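4. Préparation du poste et première mise en service

Cette section concerne la plastifieuse à chaud Wastum, modèle de table, livrée avec le plateau d'appui Kanholm. Elle s'adresse à la personne qui installe l'appareil et à celle qui l'utilise au quotidien. Lisez-la en entier avant de brancher le cordon.

4.1 Choix de l'emplacement

1. Posez l'appareil sur une table stable et plane, à hauteur de coude. Évitez les tables pliantes et les dessertes à roulettes.
2. Laissez un dégagement de 600 mm derrière la fente de sortie. Les pochettes longues doivent sortir à plat, sans buter contre un mur.
3. Vérifiez que la prise murale est reliée à la terre et reste accessible. N'utilisez pas d'enrouleur.
4. Éloignez l'appareil des fenêtres ouvertes et des bouches de ventilation. Un courant d'air refroidit les rouleaux de façon inégale et laisse des bandes mates sur le film.

Note : les gants de manutention se rangent dans un bac ajouré, à portée de main du poste. 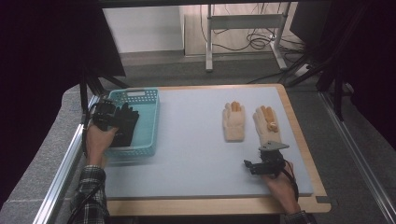
Fig. 4-1. Bac ajouré et gant noir sur une plaque de mousse.

4.2 Mise en place du plateau Kanholm

1. Retirez le film de protection des deux faces du plateau.
2. Engagez les ergots dans les fentes situées sous la sortie, puis poussez jusqu'au déclic.
3. Réglez les pieds avant. Une pochette vide posée sur le plateau ne doit pas glisser d'elle-même.
4. Essuyez la surface avec un chiffon sec. Les produits à base de solvant ternissent le revêtement.

ATTENTION : ne soulevez jamais l'appareil par le plateau. Les ergots ne sont pas prévus pour supporter son poids.

Si le plateau reste bancal après le réglage, remplacez les patins. Ils sont vendus par lot de 4 sous la référence Mendes 434.
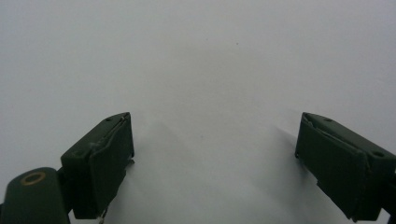 Crédit photo : Rodica Vlad

4.3 Premier chauffage

1. Placez l'interrupteur arrière sur I. Le voyant rouge s'allume.
2. Tournez la molette sur la position 2, qui convient aux pochettes standard.
3. Attendez que le voyant passe au vert. N'introduisez rien avant.
4. Insérez la feuille de nettoyage Brustinby, fournie dans la boîte, le bord marqué en premier. Répétez l'opération jusqu'à ce que la feuille ressorte sans trace.

Une légère odeur peut se dégager lors du premier chauffage. Aérez la pièce une fois l'opération terminée. Si l'odeur persiste aux utilisations suivantes, débranchez l'appareil et contactez le revendeur.

ATTENTION : le capot supérieur devient très chaud. Attendez le refroidissement complet avant de l'ouvrir, même avec des gants.

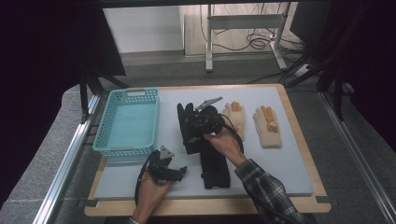

4.4 Plastification d'un document

1. Glissez le document dans la pochette, contre le bord soudé, en gardant une marge égale sur les côtés.
2. Présentez le bord soudé devant la fente et laissez les rouleaux entraîner la pochette. Ne la poussez pas.
3. Récupérez la pochette à la sortie et laissez-la refroidir à plat sur le plateau.

En cas de bourrage, abaissez le levier de dégagement et tirez la pochette vers vous, bien droit. Pour les bourrages répétés, reportez-vous à la section 6.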